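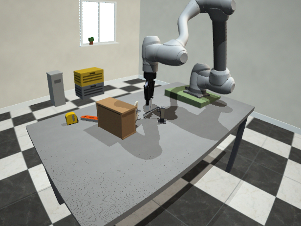
1/6/18. Started the Dillix trial on the bench package. We have the evaluation license for 600 hours of simulated run time, and the plan is to decide by August whether we pay for it or stay with what we wrote ourselves. Loaded the stock workshop room and left the layout as it ships, apart from the gripper, which is the Otine parallel-jaw model from their parts library. The tape measure and the orange level are over at the left front, the crate is left of center, and the gripper is parked over the little black stand with the curved arm. The stand is the part I care about. Anything with a thin curved piece has been trouble in our own simulator, where the collision shape gets filled in solid and the fingers stop short of it.

Install notes so the next person doesn't lose a morning. The installer wants its own Python and will not use the one on the lab machine. License server address goes in the settings file by hand, the dialog doesn't save it. First launch compiles the shaders and looks hung. Leave it alone. After that it starts in a reasonable time.

Robot setup was easy. The arm comes with joint limits and masses filled in, and the wrist offset matched our drawing once I noticed their tool frame has z pointing out of the flange. Ours points in. Flip it in the adapter, don't edit their file, updates overwrite it.

Ran grasp attempts overnight with random object positions. 1,217 attempts logged before the disk quota stopped it. Logs are in the shared folder under dillix_trial. The logger writes the full joint history for every attempt whether you ask for it or not, so set the decimation to 6 before the next long run. I haven't sorted the failures yet. From skimming, a lot of them look like planner timeouts and not slips, and the two need to be separated before anyone quotes a success rate.

Shadows can be switched off per light. Left them on for the camera tests. Turning them off sped things up less than I hoped. 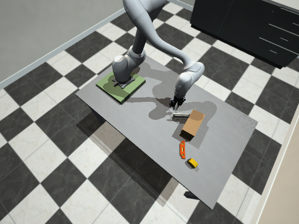 Second setup is for the camera placement question Brunet asked us to look at. They want to know if a single fixed view is enough to plan a pick or if the package pushes you into buying the two-camera add-on. I put the view high and off to one side and kept the same kinds of tools in play. With the small silver piece lying right next to the cardboard box, the box's shadow and the arm's shadow both land on the tabletop, and the segmentation has to deal with that on a pale gray surface. The level and the tape measure are well clear and should be the easy ones. Compare mask quality on the silver piece against those before saying anything to Brunet.

Gripper contact model: default friction is too generous. Dropped it until a held box would slide under a fast wrist turn, then backed off a little. Value is in the config with a comment. Needs checking against the real fingers, which have the worn pads.

Things I like so far: scene files are plain text and diff cleanly. Random placement is seeded and repeats properly. Stepping through a failed grasp works without rerunning the whole batch.

Things I don't: the manual describes version 2 and half the menus have moved. The export to our planner format drops object names and gives you numbers. Support answered my ticket with a link to the same manual page I had quoted in the ticket.

Candbridge sent a quote for the competing package. Price is close enough that it won't decide anything. Asked them for a trial key so we can run the same object set through both.

To do
Sort failures into timeout, slip, collision
Rerun with decimation set
Mask comparison, one view against two
Write a name lookup for the export
Check license hours used, the counter may run while paused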